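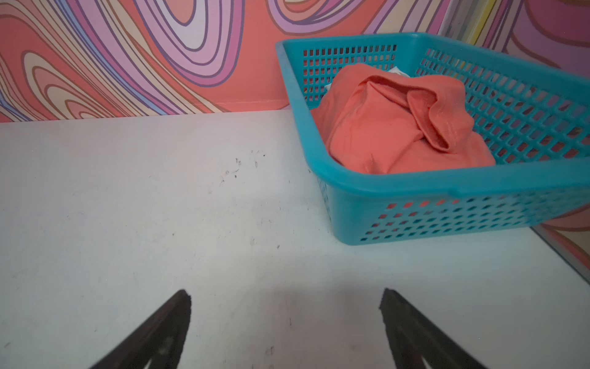
Cleaning a Matte White Tabletop: Specks, Scuffs and Dried Spots

6 min read

Matte white finishes hide fingerprints fairly well and hide almost nothing else. A gloss surface reflects enough light to mask light scratching. A matte one scatters it, so a scuff reads as a gray line and a dried drop of sauce reads as a black dot from across the room. The method below is for painted, melamine and laminate tops. It does not apply to oiled wood, marble or anything waxed.

Identify the mark first

Most marks on a white top fall into one of four groups, and each group needs a different treatment.

Loose debris: crumbs, pencil shavings, grit, eraser bits. Moves when you blow on it.

Dried spots: coffee, ink, glue, food. Fixed in place, with a slight edge you can feel with a fingernail.

Transfer marks: streaks of gray or black left by metal, rubber feet or the underside of a pan. No edge, no depth. These sit on top of the finish.

True scratches: a groove you can feel. No cleaner will remove one.

Check the surface with a flashlight held almost flat to the table. Raised spots throw a shadow and transfer marks do not. Overhead light is poor for this work, and so is any time of day when your own shadow falls across the area.

Remove grit dry

Start with a soft brush or a dry microfiber cloth folded in quarters. Lift the debris toward one edge and catch it in a dustpan. Do not wipe in circles at this stage. A single grain of sand under a damp cloth will cut a matte finish, and the arc-shaped scratch it leaves is much more visible than the original speck. Refold the cloth to a clean face after each pass. A handheld vacuum with a brush head also works, provided the bristles are clean.

Wash

Mix 2 drops of dish soap into a bowl of warm water. More soap leaves a film, and film on matte white dries as cloudy streaks that look like wear. Wring the cloth until it no longer drips. Wipe in straight, overlapping lines from the back edge to the front, then repeat with plain water, then dry at once with a second cloth.

Pay attention to the joint where the table meets the wall. Water pushed into that gap swells particleboard cores, and the damage shows up months later as a raised lip. If the wall behind is papered or covered with a printed film, keep the cloth an inch short of it and finish the strip with a barely damp cotton swab, working parallel to the wall. Printed coverings with strong pinks and purples deserve a color test in a low corner before any cleaner goes near them.

Dried spots

Lay a damp cloth over the spot for five minutes, then push with the edge of a plastic card held at a low angle. Repeat if it moves at all. Ink and marker usually need a little rubbing alcohol on a swab, dabbed and blotted. Test it underneath first - some painted tops soften with alcohol and take on a shiny patch.

Transfer marks and streaks

A paste of baking soda and water, applied with a fingertip and almost no pressure, takes off most gray streaks. Rinse twice. A white melamine sponge is faster but it is an abrasive, and repeated use in one place will polish the matte finish to a visible sheen. I limit it to one or two strokes per mark and never use it on paint.

The table in my sewing room is a Meren top in plain white, bought some 505 weeks ago. It has had one spot polished by a melamine sponge in that time. The patch is the size of a quarter and still catches the light every afternoon.

Products to leave in the cupboard

Glass cleaner with ammonia, furniture polish, scouring powder, steel wool, and any spray that promises shine. Bleach is acceptable on laminate in an emergency, well diluted, but it yellows some edge banding.

Slowing it down

Put felt pads under anything with metal or rubber feet, and replace them when they flatten. Use a cutting mat for craft knives and a tray for cups. Lift boxes and baskets when you move them, and brush off their undersides while they are in the air. Wipe dry daily and wash weekly. In June, when the windows are open and dust settles quickly, I brush the top morning and evening and wash it twice a week.

Haiyan Zou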